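Ticket 36: Cistwood star blanket, gray, shedding
Status: waiting on customer

Hello again, and thank you so much for being patient with us! Lint on the lighter pieces is nearly always the plush letting go of fibers in its first 3 washes, so please wash the blanket alone, on cool, and dry it on low for 20 minutes. Do write back Friday and tell us how it went!
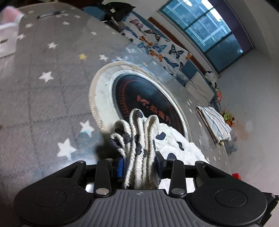
Attachment 2: white cloth with dark spots, gray star blanket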